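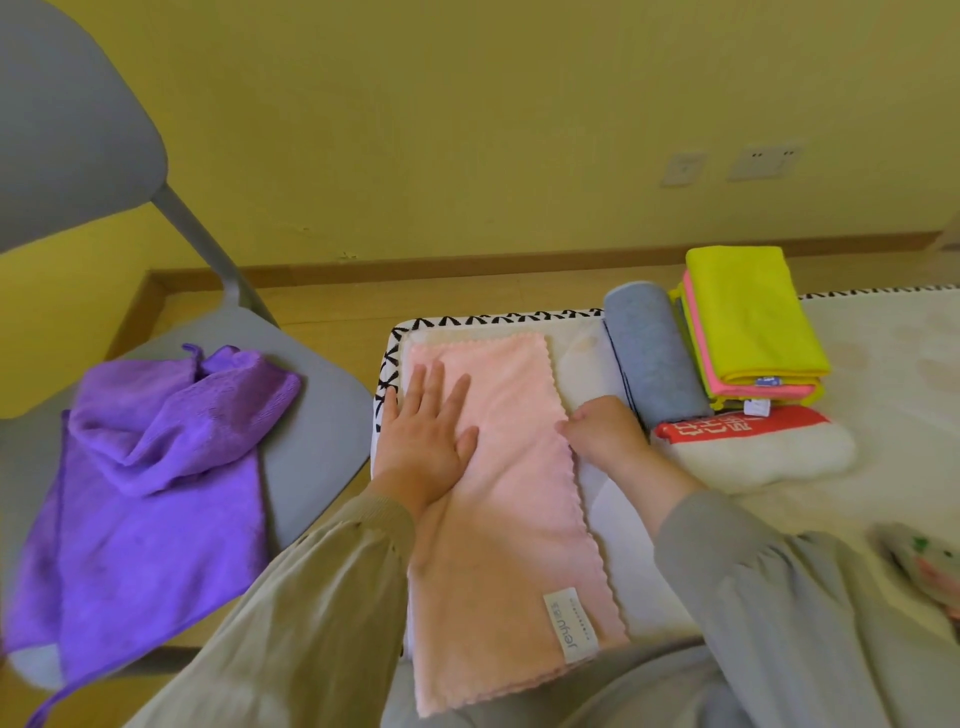 Towel folders get a rule book, and it runs to 11 pages

28/09/2021

Vudberg, the home-robot developer, has published its house rules for recording people doing chores, and anyone who has ever been corrected on how to fold a towel may want to sit down first.

The guide covers the footage that household machines learn from: a person at home, a heap of laundry, and a view of the hands doing the work. It was written with the data firm Corari and takes effect at once for both companies' paid contributors. Until now those contributors worked from a single paragraph, most of which dealt with how to get paid.

The central demand is that people fold the way they fold. Contributors may not iron beforehand, may not buy nicer linen for the occasion, and may not throw out a recording on the grounds that the corners came out crooked. Stained surfaces are fine. Frayed edges are fine. A towel with a wavy border, the guide notes with what sounds like experience, "should be included and not avoided."

"We had people hiding the difficult ones," said Lucimara Rangel, who led the drafting. "You'd get a whole afternoon of perfect white rectangles. Then the machine meets a fuzzy pink one with scallops and behaves as if it's been handed a live animal."

Smoothing gets a section to itself. Both hands should stay in view while a cloth is being flattened, and long sleeves are allowed if the fingers stay clear of them. An early draft banned sleeves altogether. It was withdrawn in July after contributors in colder places wrote in, some at length.

Privacy takes up five pages, and these are the least funny. Mail, family photographs and screens have to be out of sight before recording starts. Other members of the household must agree in writing, and a contributor can have a session deleted without saying why. Corari has four working days to do it and must confirm when it's done.

Brand labels gave the authors more trouble than anything else. Rangel wanted them left alone. Reinaldo Magalhães, Corari's head of review, wanted them blurred. The published wording says labels "may remain where they form part of the item," a sentence that took two meetings and appears to have satisfied neither side.

Arlindo Barros, who advises appliance makers on safety paperwork, called the document sensible and a little overdue. He would have liked more on breaks. Contributors are told to rest "as needed," and Barros pointed out that people paid by the item tend to discover they don't need much.

Muvesus, which makes a competing laundry machine, said it was reading the guide and had no plans to adopt it. Its own rules haven't been made public.

One question has been put off to the next edition: whether a towel should be folded in thirds or in half and then in half again. Comments are open, and Rangel said most of those received so far were on that subject.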